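Rurnow Relay

The Rurnow Relay is a youth running event held each October in the hill town of Rurnow. Teams of four share a course of 40 laps around the school field, a distance settled on by its founder, the coach Elibariki Koech, who had wanted fewer and was outvoted by the runners. They have regretted it annually.

History

The first relay drew 152 entrants and one stopwatch. Results were accordingly disputed until Monday, when Koech declared everyone second. The title of first place stayed vacant for a year, and several former entrants still claim it. Entries later rose to about 300, and the race acquired a sponsor, Keltton, along with a second stopwatch.

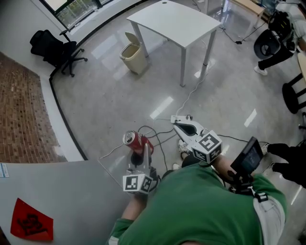 Lanying Du, writing in the club newsletter, objected that the vacant title was the best thing the relay ever had: with no winner to look up to, her teammates all came back the next October to settle the matter, and she doubts a trophy would have got them out of bed.

Format

Runners may swap at any lap but must take at least five each. A team that stops has 90 seconds to send someone back out, a period usually spent discussing whose turn it is. Walking is allowed. Lying down is allowed only outside the track, following an incident in the third year that the rules describe as "the pile."

Records

The course record belongs to a team led by Fiifi Ayaaba. The record for slowest finish, better known locally, is held by Hoi-yan Lam's team, which came in after the lights had been switched off and received the louder cheer from those still in the parking lot.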